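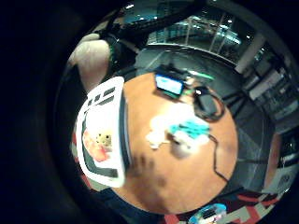
Round table at the Betham workshop, with the tray and cables out.

Progress report: Furneck table-clearing arm
Prepared by Witold Gajewski for the Stoyanova small grants program
Thursday, November 2, 2023

Work done this period

The second arm joint is assembled and holds position under load. The first version sagged when the arm was fully extended, so I replaced the printed bracket with a cut aluminum one and moved the motor closer to the base. The wrist still has some play in it – I can live with that for picking up paper and cloth, but small round items need better.

I have recorded 93 demonstrations with the hand-held gripper, all of them on the round table. Of these, 12 had to be thrown out because the video and the gripper position were out of step. The cause was a bad setting in the logging script and has been fixed.

Soft items are the hard part. Crumpled cloth changes shape every time it is touched, and anything lying on top of it moves too. Cables crossing the table are a second problem. For now the software treats a cable as something to stay away from, and I don't plan to change that before March.

Spending

The grant was $3,684. I have spent $1,697, mostly on motors, the motor controller and aluminum stock. The Kirnow power supply cost less than budgeted. Shop time at Betham is paid through the end of the year.

Delays

The base plate is three weeks late. The shop's mill was out of service and I did not want to drill the plate by hand. It is now booked for next week.

Next steps

– Mount the arm on the finished base plate
– Record more demonstrations with a tray at the side of the table
– Run the first unattended trials, cloth and paper only
– Fit softer finger pads and repeat the tests on small items

I am not asking for any change to the budget. The next report will cover the first trials and will include the wiring drawings you asked for.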